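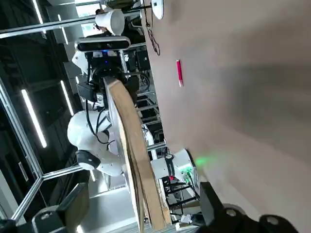 1/ Learning to write letters by hand again, at my age

I want to tell you how I started to write letters again. It is a long thread, so please make tea first. My English is from school and from television, so be kind with my commas.

2/ In November my old neighbour Ladi Okeke moved to the coast, to a town called Kinska. She does not like the telephone. She said, if you want to know how I am, you must write to me. I thought she was joking. She gave me her address on the back of a pharmacy receipt.

3/ The last letter I wrote by hand was to my mother, when I first came to this country. After that we had phone cards, and then everything went inside the computer. My hand forgot. I sat down for the first letter to Ladi and after half a page my fingers were hurting like I had been carrying shopping.

4/ Also I did not know what to say! In a message you say "hi, how are you, all good" and it is finished. In a letter you cannot stop there, the paper is still mostly white and it looks at you.

5/ So I wrote about the bus. The number 16 now goes a different way, past the library, and the driver is angry about it every morning. Ladi took this bus for many years. She wrote back two full pages only about the bus.

6/ This was my first lesson. Small news is better than big news. Big news she already has from her daughter.

7/ My second lesson is about paper. I bought a Floren pad because the colour was nice, cream, but the ink goes through to the other side and then you can use only one side. Now I buy the Quartey one, 128 sheets, no lines. It is cheaper and my pen likes it.

8/ With no lines my writing goes up the hill to the right. I put a lined sheet under the page and I can see the lines through it a little. My cousin Garba Akpan taught me this. He learned it from the nuns.

9/ About spelling. In the computer I have the red line under the word and I fix it. On paper there is no red line. I kept the dictionary beside me for the first letters and it took me a whole evening to write one page. Now I leave the mistakes. Ladi understood "neighbour" in all the ways that I spelled it.

10/ I must admit I still make a draft for difficult things. When her brother was ill I made three drafts. I did not want to use a wrong word there. In my language we have a set sentence for this moment and everybody knows it. In English I looked for one and I found only cards with lilies.

11/ In the end I translated our sentence word for word – "may the house stay warm around you" – and I explained nothing. She wrote that she has put it on her fridge.

12/ Then other people wanted letters also. Precious Panganiban from my old work asked for one, and she sends me back postcards with very tiny writing, I need my glasses and the good lamp. Aminu Obi wrote once, a beautiful letter, four pages, and then never again. I still keep his place in my list.

13/ Yes, I have a list. I write who I owe and when the letter came. In one year I posted 25 letters and received almost the same. For some people this is nothing, but before it was zero.

14/ Somebody asked me about the cost. Stamps are not cheap now, I agree. I stopped buying one magazine that I was not reading, and this pays for the stamps.

15/ Somebody else asked why not email, it is the same words. I tried to answer this and I deleted it two times. I think in email I write to finish. With the letter I know she will read it maybe on Thursday or maybe next week, so I am not in a hurry for her answer and I can tell the story properly.

16/ Things I do not recommend: perfume on the paper (Ladi sneezed, she told me so), glitter pens, writing on the train, and closing the envelope at night. At night I am too honest. I leave it open until breakfast and read it once more.

17/ If you want to begin, choose one person who is already slow to answer you. Write one side only. Tell them what you cooked and what the weather did to your washing. Ask one question, so they have somewhere to start.

18/ I am writing to Ladi tonight. The number 16 has a new driver and I have many things to report.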